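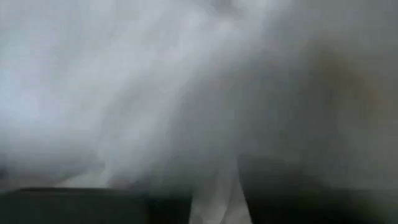 White fabric, close up

Nandura Throw, white
Product number 634
Price: 28 per throw, 399 for the boxed set for guest houses

The Nandura is a plain throw for the end of a bed or the back of a sofa. It has no print and no fringe. We sell it in one shade of white, which looks cooler by a window and greyer in the evening under a lamp. If you are matching it to cream bedding, ask for a swatch first.

It folds down small enough for a shelf or a blanket box. Bunched up, it falls into soft, shallow folds and does not hold a hard crease, so most people never iron it. Wash it on a cool cycle with other whites and dry it flat or over a rail.

It sits well next to darker fabrics.

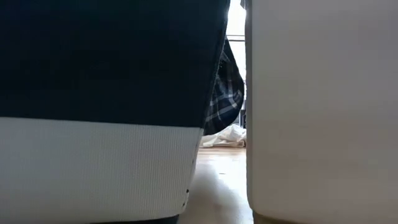
Navy is the colour our customers pair it with most often, and ribbed white goes with it too. With strong patterns it can look a little lost. In that case the Osham, which is the same size in mid-grey, may suit you better.

Size: single and double
Colour: white
Care: cool wash, no bleach, do not tumble dry
Guarantee: 2 years on seams and hems

Delivery
Throws leave our Ornden warehouse on Tuesday each week. Orders placed after noon on Monday go out the following week. Boxed sets are sent by pallet and need someone in to sign for them.

Returns
Send it back unwashed, in its bag, within 28 days. We refund the price of the throw but not the postage — unless the fault is ours.

Also in this range
Osham Throw, mid-grey
Aigner Cushion Cover, white or mid-grey
Aigner Bolster, white only, back in stock in September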